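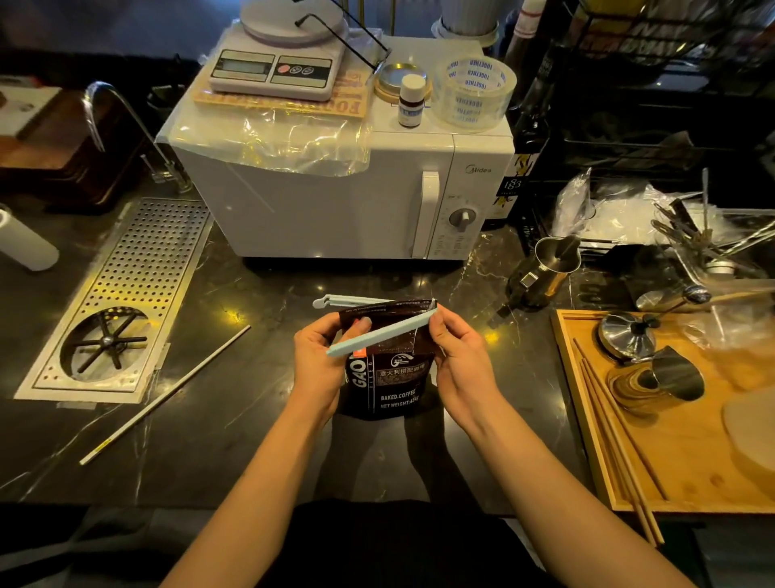

Chapter 9
Keeping Food: Air, Water and Time

Most of us learn about food storage long before we ever open a textbook, usually from a grandparent with firm opinions about the bread box. You already know that crackers go soft and bread goes hard, and you may have wondered why two foods on the same shelf should head in opposite directions. The answer has to do with water, and we will take our time getting to it. Think for now of a bag of coffee with its top folded over and a long, slim clip going across the fold. Folding leaves less air inside, and the clip slows down the trade between that air and the air of the kitchen.

We will call this trade "exchange," and you will meet the word on nearly every page from now on. Dry foods take in moisture, moist foods give it up, and foods with a strong smell lose a little of it each time they are opened.

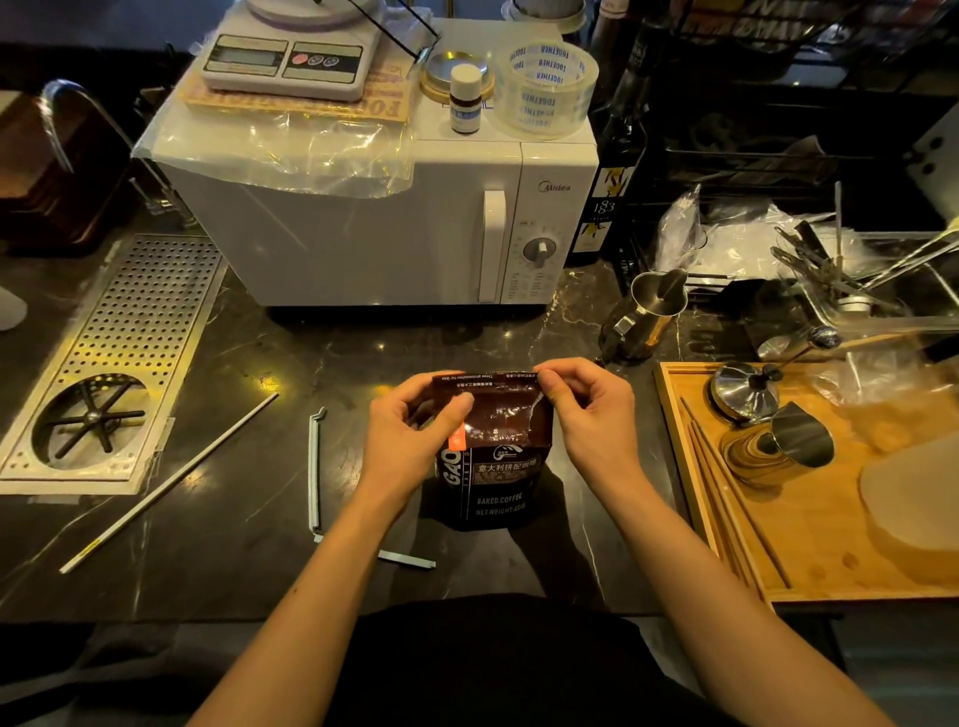
Exchange never stops completely, even in a good pantry - it only goes faster or slower. In Section 2 we visit the grain stores at Velstead, where 27 bins were kept through a damp winter, and you will be asked to work out which ones should be emptied first.
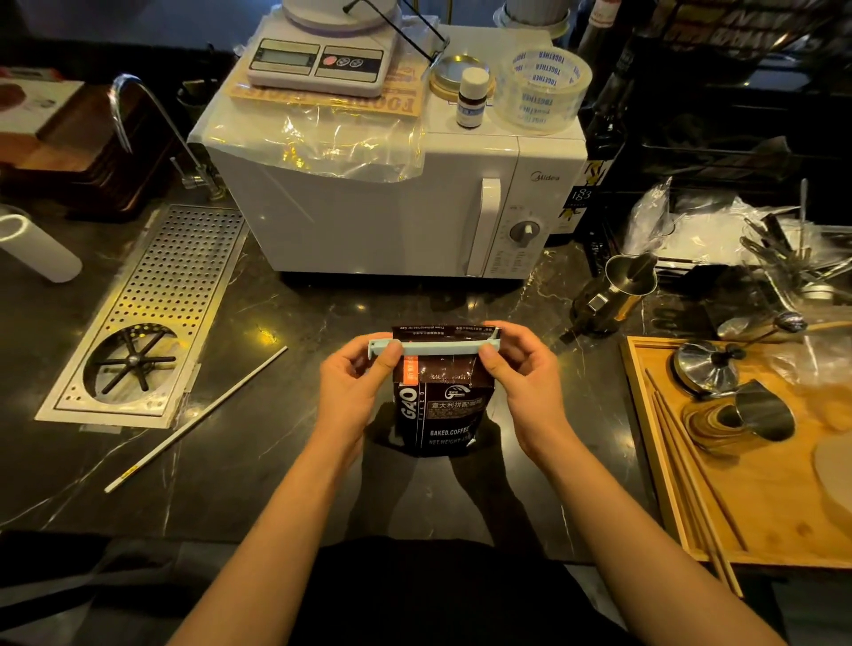
Package size matters more than people expect. A big package is often a bargain, but it gets opened many more times before it is finished, so the last spoonful has met a good deal more fresh air than the first. Coffee is a handy case, and a bag clamped shut across its folded top, like the one shown, is worth keeping in mind when you reach the exercises on page 377.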